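Search this site
Search
Search results for:

# Pleseo household waste diary

A small table of what people threw away at home and how much it weighed. Kept by Jomar Gatchalian and Maribeth Agbayani. Last updated November 16, 2021.

## What is in it

Each row is one bag, box or tub put out by one household. There are 18 households and the diary ran for 60 days. Everyone lived in the Pleseo flats or on the two streets behind them.

The main file is `diary.csv`. The columns are:

- `house`: a letter code for the household
- `day`: day of the diary, starting at 1
- `stream`: food, paper, plastic, glass, metal or rest
- `grams`: weight on the kitchen scale, container taken off
- `note`: whatever the person wrote, spelling left alone

`houses.csv` has one row per household with the number of adults, the number of children and whether there is a garden. Names and door numbers were never typed in.

## How it was collected

Households got a paper sheet, a pencil and a loan of a kitchen scale if they had none. They weighed things when they took them out. Sheets were picked up every fortnight and typed in by Maribeth. Jomar read the typed rows back against the paper and fixed what he found.

Weights are in grams. Some people wrote kilos, and those rows were converted. If we could not tell which unit was meant, `grams` is empty and the note says "unit?".

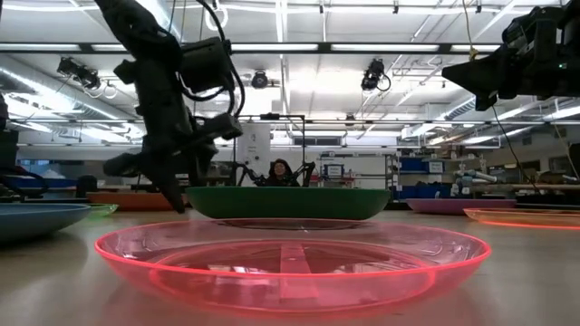
The plastic stream is the least reliable one. People did not agree on what to do with yoghurt pots that still had a paper sleeve, or with plates and trays that came with takeaway food. We asked them to go by what most of the item was made of. House F put all of it under rest for the first two weeks, and we left it that way.

Food waste was weighed as it was, tea bags and all. A wet week makes for heavy food rows. Garden waste is left out completely, even for the houses with gardens, although a few notes mention hedge clippings that went in with the food.

## Known problems

- House K was away for part of September. The missing days are blank and should not be read as zero.
- The scale lent to house C would not show anything under 300 grams until it was swapped. Light items before the swap are missing.
- Glass was often saved up and weighed in one go, so daily glass figures are not much use. Add them up by fortnight.
- One row in the metal stream says 730 grams with the note "old pan". It is correct.

## Using it

You may copy, change and share the files. Please say where they came from. The diary covers one small area, so we would not use it to say anything about a whole town.

Corrections can be sent through the comments. Say which row you mean and what you think is wrong with it.

## Comments

**Nestor Soriano**
Is the weight of the jar included for things like jam, or only the leftovers?

**Maribeth Agbayani**
If the jar went out as glass, its weight is under glass. Leftovers scraped out of it are under food.

**Honeylyn Baluyot**
Day 31 for house B appears twice in my copy with the same weights. Typing slip?

**Jomar Gatchalian**
Yes, thanks. The second set is removed now.

**Hubert Szewczyk**
Opened fine in my spreadsheet, but commas in the notes pushed a few rows across until I set the quote mark. Might be worth a line in the readme.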